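Flomlow to play first half of season away as pitch is relaid

2026-06-30

Second-division club Flomlow will play its opening matches of the new season at Lirden's ground while its own playing surface is replaced. The club confirmed the arrangement on Tarnside Road after a drainage survey found standing water under both penalty areas.

The old pitch was laid on a clay base with a single line of pipes down each touchline. The replacement uses a sand and gravel base with lateral drains every 18 feet, feeding a main pipe behind the north goal. Seed will go down once the base has settled, and the grounds staff expect the first cut in September.

Head coach Taras Romaniuk said the squad would train on the shorter practice field in the meantime. "The dimensions are different, so we will mark out the full width for set pieces and work in halves for the rest," he said. "The back line has to keep its distances."

Lirden's pitch is narrower than Flomlow's, which may affect a side that scored most of its goals last season from wide deliveries. Romaniuk used a back three in both preseason matches -- a change from the flat four he has preferred since taking over -- with the wingbacks staying level with the midfield when the ball was lost. 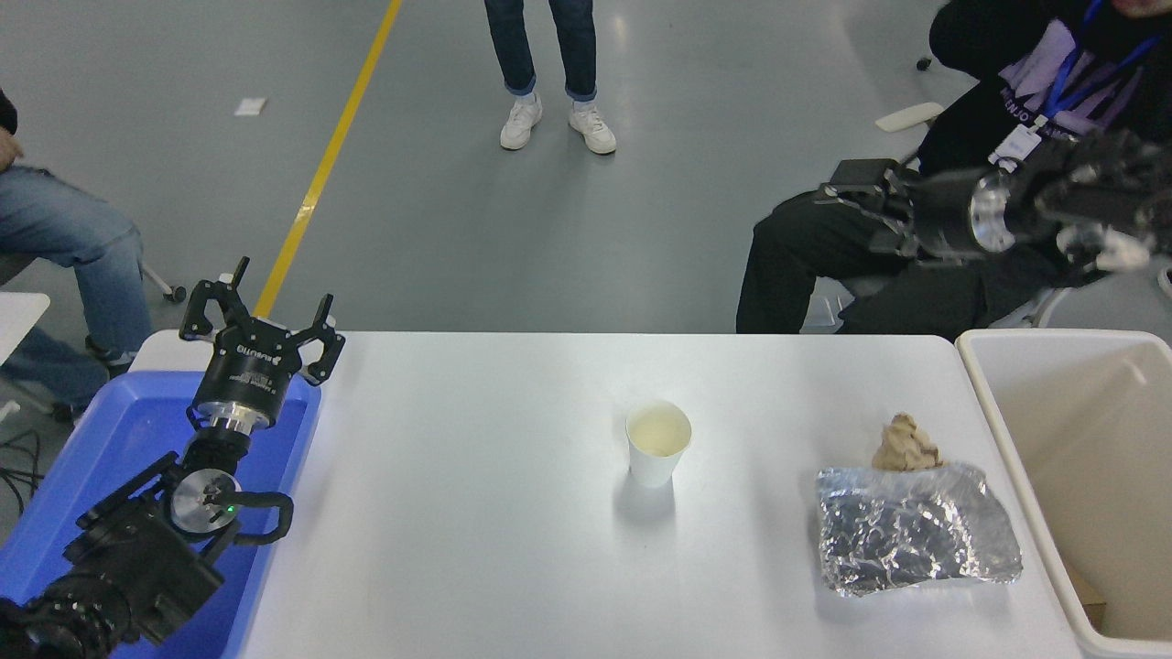
Will season tickets be valid at the Lirden ground?

Season tickets will be accepted at the east gate for all of the relocated league matches, but seat numbers will not carry over. Cup matches are sold separately.

The away allocation for the relocated matches has been set at 600. Parking at the ground is limited to 80 cars, and the club will run buses from the Flomlow main stand before each match, with the return trip leaving after the final whistle.

Midfielder Spahić is not expected to be available for the opener. He has resumed running after a calf strain but has not yet joined full-contact sessions. Comik, who covered the position for the last part of the spring, is likely to start in the holding role, with the captain moving forward into the space behind the striker.

The league must inspect the new surface before Flomlow can return home. The inspection covers traction, ball roll and surface level, and a failed test would extend the stay at Lirden until a second visit can be scheduled.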